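Can a machine make the coffee yet? Project report, Nirkora group
Lorna Buenaventura, July 24, 2026

Why coffee

Our question was whether a two-armed robot could take over one small job in a cafe or a kitchen. Folding laundry looked too hard, sweeping has been done to death. Coffee has lots of small steps and every one can go wrong, so we picked that. Setup on a white table at the Drestham workshop, ribbed glass cups, two stations side by side with their own drip trays.

What we tried

Two arms, each with a five minute warm up first. Left hand on the machinery, right hand mostly for the cup. Runs split into short steps and each step marked pass or fail. 267 passes out of 300, wich sounds great until you see where the fails are.
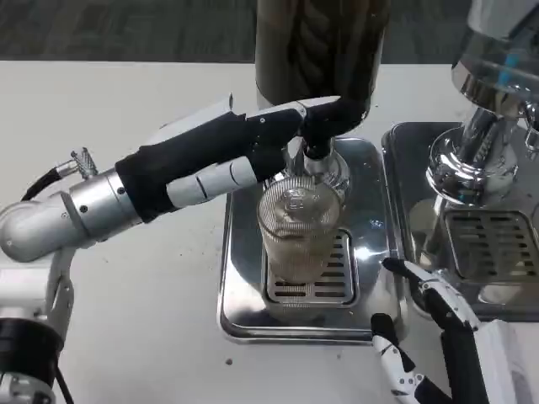

Fig. 1. Left hand up at the grinder, cup under the chute.

Reaching for big fixed things – fine. The grinder stays where it is and the hand finds it nearly every time. Slow though. A person does the whole job in 40 seconds and we never got close.

The cup is the hard bit. Glass is shiny, the trays are shiny too, and Oyelaran (our supervisor) thinks the reflections confuse the depth reading. We havent proved that. Grip has to be firm enough to hold and soft enough not to tip it. We broke 2 cups, both in the first week.

Having the thumb low on the front and a finger over the rim was the best grip we found – steadier than a plain squeeze round the side.

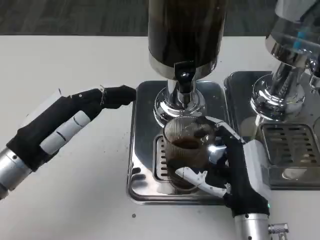
So can it do the job?

Single steps, yes. A whole shift, no. Somebody still has to stand there and wipe up. The Grivon arm controller also needed restarting alot, more on that in the appendix.

Next: plastic cups, duller trays, and a full run with no stops by November.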